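Open day at Cusodia, 2024-10-25

What a good morning out! Cusodia opened its whole bag workshop to visitors, and I got there early enough to see the cutting room before the crowd did. They have 119 colours of zip on the wall (I wanted all of them) and a pattern archive going back to the first Pinto satchel, which was smaller than I'd imagined and much heavier.

The sewing floor was my favourite. It's noisy and warm, and they let us try a straight seam on scrap cloth – mine wandered off badly. Tea was in the old Dullon store next door, with very good flapjacks.

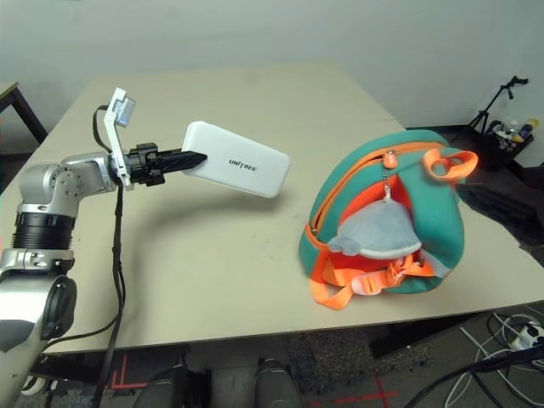
Children's bags had a whole corner to themselves, and I stayed there far too long. I've always liked a lining that's brighter than the outside, and the little teal one with orange inside won me over at once, even before I noticed the grey shark fin flap. The orange zip and the beaded chain on the puller are lovely touches too. They make more than 3,000 bags a year in that building. The next open day is in February and I'm going again.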